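# Our garage robot arm has a practice kitchen, and you can have it too

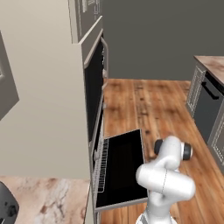 **Brellar, December 20, 2023** — Hi! I'm Bhavana Rai, and together with Khoa Phí I've spent most of this year building a robot arm in a shared workshop on the east side of town. Today we're putting the whole thing out for anyone to use: the printed parts, the wiring notes, the control code and the simulated kitchen we test it in. The project is called Marar (it was the name of a folder on Khoa's laptop and it stuck).

We started in July with a secondhand gearbox, a box of motors and a plan to make an arm that could open an oven door at home. I wanted the oven because I bake a lot and I figured I'd never get bored of testing it. Khoa wanted it because a door that folds down is a mean little problem. The handle travels in an arc, the door gets heavier on you as it comes down, and if the arm is standing in the wrong spot the door comes straight at its base.

So before we let the real arm anywhere near a real oven, we built the kitchen on the computer. It has a double wall oven, a wood floor, marbled counters, a dishwasher and a white arm parked where we'd want ours to stand. In the picture the lower oven is open with the rack sticking out over the door, and you can see how little elbow room that leaves. We've moved that arm's base around more times than I'd like to admit, and every one of those moves cost us a couple of clicks instead of a Saturday with a drill!

We ran 2,839 practice openings in the simulator before trying the same motion on the bench. The real arm has 6 joints, and we rebuilt 3 of them after what we learned. The shoulder was the big one. Our first version sagged when the arm reached out low, so Khoa redesigned the housing with a wider bearing and thicker walls (the old file is still in the download if you'd like a laugh, or if you only need to lift something light).

**What's in the release**

- Print files for every part of the arm, plus the mounting plate
- A parts list with the screws sorted by length, which I did by hand and am proud of
- The Kunance controller code, with the settings we use on our own bench
- The simulated kitchen, with both ovens ready to open and close
- My build diary, typos included

You'll need a printer with a decent-sized bed, a soldering iron and some patience with cable routing. The wiring took me 2 full weekends and I'd still do the elbow differently. Run the cables before you close up the upper link — I've written that in the diary in capital letters.

"I like that you can start with only the kitchen," says Khoa. "Download it, move the arm around, knock into the oven all you want. Then decide if you want to print anything."

A few things aren't finished. The arm can't feel how hard it's pulling, so it relies on position alone, and a sticky door will stall it. It also isn't meant for a hot oven. The plastic we print with would go soft, so please keep yours cold and unplugged while you're testing. We're working on a force sensor for the wrist, and a friend from the Draneck workshop is helping us with the little circuit board it needs.

Everything is free to use and change, at home or in a class or in your own shared shop. If you build one, send us pictures! I'd especially love to hear from anybody with a side-hinged oven, as we haven't tried modeling one yet.

**Getting in touch**

Questions about the frame, the printing or the wiring can come to me, Bhavana. Anything about the simulator or the controller code should go to Khoa. We're both reachable through the Marar project page, and we're usually at the bench in the evening, so that's when you'll get an answer.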